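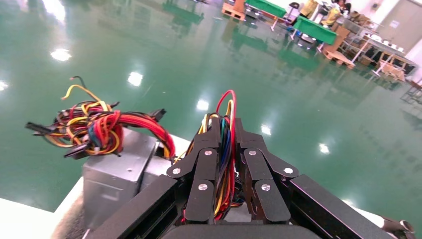

Fig. 4 - Coloured electrical wires, bundled.

Section 4. Setting up your Osach Apothecary Chest

For chest model 3193, two-level, antique style. If you have the single-level travel case (2270) go to Section 5, the tray is different and half of this won't apply.

Read it all through once first. Takes five minutes. Most of the emails we get in April after the spring fair are about step 6 and the answer is in step 6.

4.1 Before you start

You need: a clear table, a soft cloth, a small flat screwdriver, the paper bag marked FITTINGS. Old towel or blanket under the chest if you care about the table. The feet are brass and they scratch.

Let the chest stand in the room overnight before opening if its come by courier in cold weather. Timber moves. A lid that sticks on Monday night is often fine by the next morning.

CAUTION: the chest is heavy on the left side when packed. Lift from underneath with both hands. Never by the lid, never by the ring handles. Ring handles are for show.

4.2 Opening the chest

1. Put the chest on the table, lock facing you.
2. Cut the cotton tape round the lid. Scissors, no knife - a knife goes straight through the leather trim.
3. Find the key. It is tied to the inside of the FITTINGS bag with red thread. Please look before writing to us.
4. Turn the key left. A quarter turn. It will feel stiff, that is the Cistton lock and it eases after a dozen or so turns.
5. Lift the lid until the two chains are tight. Stop there.
6. Take out the upper tray. Push the tray BACK towards the hinges first, then lift the front edge. It doesn't come straight up. If you pull it straight up the side runners will come with it and the glue joint goes.
7. Put the tray down flat with the velvet side up.

Note: small flakes of wax in the bottom of the chest are normal. Brush out.

4.3 Upper tray

The tray takes the twelve small bottles, the brass scoop and the folding scales. Bottles travel empty, corks packed separately in tissue.

1. Unwrap the bottles. Keep the tissue if you plan to travel with the chest.
2. Labels are already on. They are paper, printed then aged by hand with tea, so keep wet fingers off.
3. Fit the tall bottles in the back row. Short ones in front. The slots are cut to size and a tall bottle will not seat in a short slot, don't force it.
4. Press each cork in with the thumb. Half way is enough.
5. Lay the scoop in the long channel, bowl to the right.
6. Scales go in folded, pans stacked, chains tucked inside the upper pan. Chains left hanging will catch in the lid.

Filling the bottles: up to you. Dried herbs, coloured sand, rock salt, peppercorns all look good. Make sure it is bone dry or you'll get mould behind the label. Coloured water looks good for a week or two, then the corks weep. If you must have liquid, seal the cork with the black wax stick from the bag, and keep that bottle upright.

CAUTION: the bottles and the mortar are display pieces. Not food safe. Do not drink from them, do not store medicine in them. Keep away from small children, the corks are small and the scoop edge is not rounded off.

4.4 Lower level

1. Mortar first, left hand well. Pestle lies across the top, held with the leather strap. Strap buckles on the second hole.
2. The receipt book goes in the flat pocket behind the mortar, spine down.
3. The candle box slides in on the right. Lid faces up. There's a false bottom in the candle box - press the corner nearest the lock and it tips. We say no more than that in the leaflet because buyers like to find it, but you are reading the manual so there you are.
4. The linen roll lies in the gap at the front. Roll it loosely, a tight roll won't fill the gap and everything rattles.

Max load for the lower level is 2000 g including the mortar. The mortar is 600 g by itself. People put crystals in, and the crystals are what does it.

Note: do not burn candles inside the chest or with the chest standing open next to them. The lining is velvet on card.

4.5 Putting the tray back

1. Back edge in first, under the two brass pins.
2. Lower the front. You should hear a click on both sides.
3. One click only? Take it out, check the linen roll isn't standing proud, try again.
4. Close the lid gently with both hands. Lock it.

4.6 Lid lining and mirror

The mirror is held by four corner clips. They come loose in the post now and then. Tighten with the small screwdriver, a half turn at most - the glass is thin and it's silvered by hand at the Tekleab workshop, so replacements take a while. The spots and clouding on the glass are deliberate. We don't exchange for them.

If the velvet lifts at a corner, a dab of fabric glue and a clothes peg overnight.

4.7 Care

- Outside: dry cloth. Beeswax twice a year if you like a shine, once is plenty.
- Brass: leave it. It is pre-aged. Metal polish takes the finish off and you can't put it back.
- Leather: a little neutral cream on the hinge side, it dries out there first.
- Out of direct sun. The dark stain fades to a kind of orange.
- Not on a radiator shelf. Not in the loft.

4.8 If something is wrong

Lid won't close: scales chain or linen roll. See 4.3 and 4.4.
Key turns but lock won't open: press the lid down while turning.
Bottle missing: check under the tray, one is sometimes packed in the mortar well.
Tray wobbles: runner screw loose, left side usualy.
Smell of polish: goes off in a few days, leave the lid open.
Broken glass on arrival: keep the box and all the packing and write to Zandis with the number from the card inside the lid. We can't do anything without that number.

Next: Section 5, Travel case 2270.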